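How I Clean a Wicker Basket Without Wrecking It

I get asked about baskets more than anything else on this site (over 100 emails since February, which still makes me laugh), so let me finally write up how I wash mine. I use the little rectangular ones for everything - blocks, balls, cups, whatever the kids leave on the table - and they get grubby fast.

First, take everything out and turn the basket upside down over the sink. Give the bottom a few good slaps. You will be amazed at the crumbs! Then go over the inside with a dry brush. I use an old soft toothbrush for the creases where the floor meets the sides, and a bigger paintbrush for the flat parts. Always go with the strands, never across them.

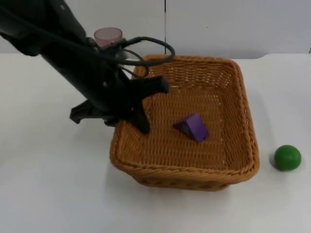 Next comes the damp part, and please go easy here. I put a squirt of dish soap in a bowl of lukewarm water, dip a rag in, and wring it out until it hardly drips. Wipe the inside first, then the rim, then the outside. If your basket has a thick braided rim like mine, work the rag into the twists with a fingertip. Go over it all again with a clean rag and plain water.

Now dry it. Pat it with a towel, then stand it somewhere airy for 5 hours or so. I put mine on a rack in the hallway, well away from the radiator. Heat makes the strands brittle, and I lost a really nice one from a shop in Durholm that way. I'm still sore about it.

While it's drying, wash the toys and cups too. Plastic stuff can go in the same soapy water, but painted wood just gets a quick wipe. Wait until the basket is fully dry before anything goes back in, or you'll get that musty smell and have to start over.

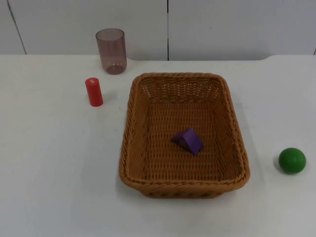
Vojtěch Paulík wrote in to say he skips the soap completely and uses a spoonful of white vinegar in the water, and that it took the smell out of a basket he'd left in his Prudville basement all winter. He also said to try it on the underside first, in case the color lifts. I haven't had any color come off mine, but I did try the vinegar on an old bread basket and I liked it, so that's going in my routine for the stinky ones.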